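Unit 6. Exclusion Zones and the Use of Force

A state that declares an exclusion zone claims the right to stop traffic in waters or airspace it does not own. Under the Charter, force is lawful in 2 cases: self-defense, and action approved by the Security Council. A declaration alone creates no new right. Neutral ships keep their protection inside the zone – the line on the chart does not make them targets.

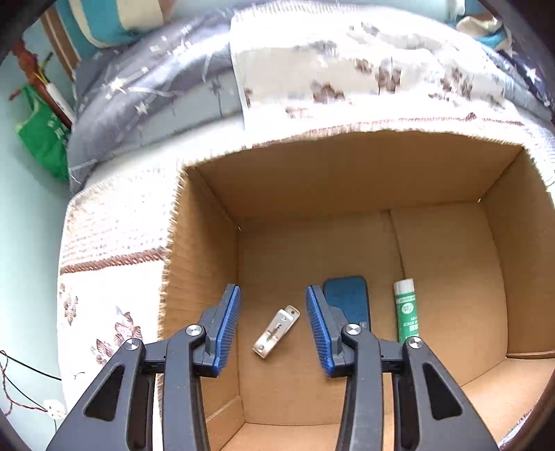 Enforcement raises a separate question. In the Haltport case, the patrolling state turned back 83 vessels and boarded 277. Most of the boardings took place outside the declared limits. The Nidholm memorandum defended them as hot pursuit. That argument fails where the chase did not begin in waters under the pursuing state's control.

Consent is the usual alternative. Marchal agreed to foreign patrols in its own territorial sea in January, with a ceiling of 3,000 personnel. Consent can be withdrawn, and its terms are read narrowly.

For seminar: read the Haltport declaration and mark each clause that depends on consent.

Related items
Unit 5. Blockade and Neutral Shipping
Unit 7. Sanctions Without a Council Vote
Reading list: The Jamville Talks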